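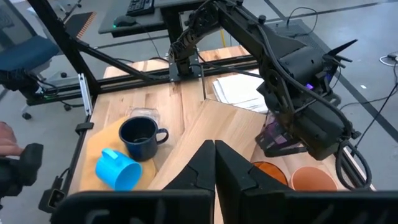
Does a Cloth Under the Cups Help? Report on the Shared Table Project

Zarmeena Rizvi
Course project, Household Design and Everyday Objects

Background

Our class was asked to pick a piece of advice about keeping a home and find out whether it holds up. I picked the "landing cloth." The idea comes from a tidying method called Widau, which was popular in my dorm in March. You keep one cloth on the shared table, and every cup or mug goes on it. Bowls stay off it, and papers get their own corner. The Widau handout promises that a table set up this way "stays sorted by itself." I doubted that from the start, and I should say so before giving any results.

The table

The top is light butcher block in what appear to be two panels, with a seam running at a diagonal. I mention the seam because people seem to treat it as a border even when they are told to ignore it. For the cloth I used a tan one, close to mustard. It shows up against the wood, but only just, and I wondered if a stronger color would have worked better. I had no second cloth to compare it with.

The objects were a speckled navy enamel mug, a sky-blue plastic cup with a short handle, a clear plastic container, two round bowls (one a darker, glossy orange, one closer to peach) and a stack of white papers. They are ordinary things, and they were chosen for that.

Method

I asked 15 people from the building to clear up the table one at a time. Each person got the same one-sentence instruction: put things where you think they belong. They were not told about the cloth. Afterward I wrote down where each object ended up and asked for a short comment.

The handout recommends 10 minutes of explanation first. I left that out on purpose. If the table sorts itself, it should not need a lecture.

What happened

Most people did put the mug on the cloth. That sounds like a point for Widau until you read the comments. Several said they did it to protect the wood, which they would have done with any coaster. One person folded the cloth up and put it away first, which is tidy by any normal standard and a failure under the method.

The blue cup was less predictable. A cup lying on its side on the cloth meets the rule as written, and the rule has nothing to say about which way up it should be. I would not call that table sorted.

The clear container gave the most trouble. It hardly shows against the wood grain, and people overlooked it or noticed it last. No cloth fixes that. A colored container might.

The bowls tended to be kept together on the right, and the papers toward the back. I can't credit the method for this, as people said they simply like to keep bowls with bowls and paper out of reach of drinks. The papers were rarely squared up. A stack with its edges fanned out seems to count as "put away" for nearly everyone, me included.

Problems with this study

Fifteen people from one building is a small group, and they knew I was watching. I also had no trial without the cloth, a mistake I noticed too late to fix. My own opinion of Widau was low going in, and I wrote the comment questions myself.

What I would change

Run it again with the cloth missing half the time, and swap the clear container for something easier to see. I would also leave the table alone for a few days between visits, which is closer to how a shared table gets used. Until somebody does that, I would not pay for the handout.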